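Teaching by Hand: A Conversation with Trefor Ruddock

Trefor Ruddock has spent most of his working life showing machines how to do things that people do without thinking. He started in a packaging plant in Clarport, moved to a small engineering firm called Hawthorne, and now runs demonstration work at Drellora, where the job is to produce the examples a robot learns from. We spoke in October, first by phone and then in a second, longer call after his team had finished work for the day.

He does not like the word "training" for what his people do. "The training happens on a computer, later, and I'm not in the room for it," he said. "What we do is the task. We do it the way we want it done, and we do it holding the same fingers the robot has."

That last part is what I had called to ask about. For years, Ruddock showed robots their tasks by remote control. An operator sat or stood at a station, moved a pair of input arms, and the robot's arms followed. The operator watched through a screen or over the robot's shoulder. Drellora still has a setup like that, built around a pair of Kovilex arms, and Ruddock still uses it. Most of the work has moved to hand-held grippers.

"With the remote station you feel almost nothing," he said. "You push the cloth and you don't know you've touched it until it moves. People learn to go very slowly. Then the robot learns from them and it goes slowly too. You've taught it to be nervous."

With the hand-held grippers, the operator stands at the table and does the job directly. The grippers open and close at the squeeze of a trigger, and they are shaped like the ones on the robot. Where the hands go, how they are turned, and when the fingers close are all recorded. A squeeze that would take four tries by remote control usually takes one.

I asked how long it takes a new operator to become useful. Ruddock said it depends on the person more than on their background. Some of his best people had never seen a robot up close. One had worked in a hotel laundry, and he credits her with the way the whole team now handles fabric.

"She told us we were all grabbing too much," he said. "We'd take a big fistful of a shirt because it felt safe. She'd take an edge. If you take an edge, you know where the rest of it is going to hang. I threw out two weeks of recordings after she showed us that."

Laundry takes up a large share of the schedule now. The tasks include taking clothes out of a basket, putting them in, folding towels, and moving a basket with something in it from one place to another. The basket tasks sound like the easy ones, he said, and clients tend to be surprised when they are quoted the same rate for them as for folding.

"A basket takes two hands, and the hands have to agree," he said. "If the left one lifts and the right one is late, it tips. A person fixes that without noticing. We want the fixing in the recording. I tell people, if it tips a little, don't stop and start over. Bring it back level and keep going."
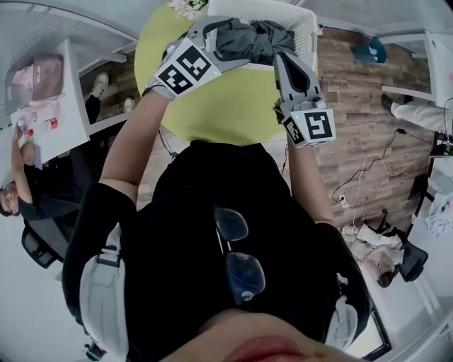
He had strong views on mistakes in general. When he started, the rule was that a demonstration with any slip in it was deleted. The result was a robot that did well until the first thing went wrong and then had no idea what to do. It would close its fingers on air, lift, and carry nothing across the table with great care.

"It had never seen anybody miss," he said. "So how would it know what a miss looks like, or that you go back?"

Drellora now keeps recordings with small errors as long as the operator recovers inside the same take. What gets deleted is hesitation. If an operator stops to think, or looks up to answer a question, the pause goes into the data, and a robot can pick up the habit of stopping in that same spot. New operators are asked to plan the move before they begin and to leave their hands still for a moment at the start and the end.

The markers matter as well. The printed cubes on the grippers are there so that the position of each hand can be worked out from the video, and they only help when they can be seen. Ruddock said the most common fault in a new operator's first day is turning the wrist so that a forearm or a piece of cloth covers the pattern.

"You get someone who does beautiful work and half of it can't be used," he said. "You have to learn to work a little bit open. Elbows out. It feels like carving a turkey in front of guests."

I asked about numbers. A typical request from a client is 1,000 good demonstrations of a single task. A practiced operator can record 40 in an hour on something simple, such as moving one object into a bin, and far fewer on anything with fabric. The last basket job came in at 357 usable takes before the client decided that was enough to try on the robot. Ruddock thought they had stopped early. He told them so, and they came back for more.

He is also particular about variety. Each operator is asked to change something every five takes: how the cloth is lying, which way the basket faces, where they stand. Left alone, people settle into a rhythm and repeat the same motion with the same item in the same place. The takes look clean and teach very little.

"I did it myself," he said. "I went back through a morning of my own recordings and I could have laid them on top of each other. I had made the same recording all morning. I was quite proud of it until I saw that."

Nor does he try to keep the room quiet and bare. At Hawthorne, demonstrations were done in front of a gray curtain with nothing on the table except the object. The robots that came out of that work were easily thrown off by a coffee cup. He would rather have the ordinary stuff of a room in view, with other people going about their work, and let the robot learn early that most of what it sees has nothing to do with the job.

The work is harder on the body than it looks. The grippers are plastic and light when you pick them up, and much less light after an hour with your arms out in front of you. Thumbs go first, Ruddock said, then the muscle along the top of the forearm. He has operators change tasks through the day so the same grip isn't repeated for too long, and he ends a session when he sees someone's elbows start to drop.

"Tired hands give you bad data," he said. "And they're sore hands. Either one is a reason to stop."

Does remote control still have a place? He said yes, without much pause. Hand-held grippers let a person do things the robot's arm can't follow. A human wrist can get into corners that a robot would need to climb over the table to reach. When a task is near the limit of the arm's reach, or has to be done inside a cabinet, he moves it back to the remote station, where the operator is held to what the real joints can do. He also uses it to finish off a task the robot nearly has. The robot tries, the operator takes over at the point where it goes wrong, and that short correction gets saved and added to the rest.

"By hand for the bulk, remote for the last bit," he said. "That's how we run it at the moment. Ask me in a year."

I asked what he would say to someone setting up this kind of work for the first time. He said to spend the first day recording nothing. Have the operators do the task with their own bare hands and talk about it, then with the grippers, and write down every point where two people do it differently. Some of those differences should be kept. Others need to be settled, such as which hand goes first, or whether the basket is set down before the cloth comes out. He has seen jobs where one half of the team did a step one way and the other half did the reverse, and the robot reached for both and got neither.

He also suggested watching the first recordings on the same day they are made, all the way through and at normal speed. His own team does this at the end of the afternoon. It is dull, he said, and people try to get out of it.

"I make them stay," he said. "I watched four hours of towels last month. I found a loose finger on one of the grippers, in the second hour. It had been like that since the morning."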